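Failure Analysis Engineer, Simulation and Grasping (fixed term)
Flistero, Umness site
Posted 2019-05-28
Contract: 11 months, full time
Reports to: Head of Test

Background

Flistero develops control software for single-arm manipulators that move household and workshop containers. During acceptance testing of the Kivi controller, the arm released a loaded bucket in mid-transfer on three separate runs. The load fell outside the marked zone. There were no injuries. The protective stop did not trigger, as the controller continued to report a closed grip after the handle had left the fingers.

Physical trials with suspended loads have been halted since then. All work on handles and bails is being done in simulation until the fault is understood and a corrected grip check has been signed off.

The post

You will take over the fault investigation from the test group and carry it through to a written closure report. Duties:

Reproduce the release fault in simulation from the logged joint and finger data.
Separate the contact model errors from the true controller errors. The present logs mix the two.
Vary handle diameter, bail angle and load across a batch of 50 runs per controller build.
Specify a slip check that does not depend on finger position alone.
Review the stop logic with the safety engineer and attend the restart inspection, planned for July.

Bucket transfer is the main test case. The arm takes the bucket by the grip on its wire bail, and the other items on the table sit around it. 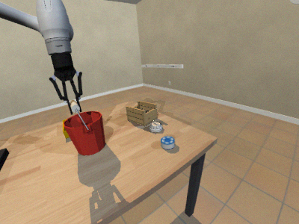
Swing of the load is modelled, but friction between grip and finger tip is still a single fixed value. Replacing it is likely to be the first task.

Essential

A degree in mechanical, control or software engineering, or equivalent work experience.
Good C++ and Python.
Practical use of a rigid-body physics engine, including contact tuning.
At least one fault investigation completed and written up by you.

Useful

Work on risk assessment for robot cells.
Knowledge of the Watlow log format used at Umness. Training is given.

Terms

37.5 hours a week, 7 of which may be worked from home. Travel between sites is paid.

To apply, send a CV and a redacted fault report of no more than four pages to the Umness office, quoting "Kivi release fault". Applications without a report will not be read.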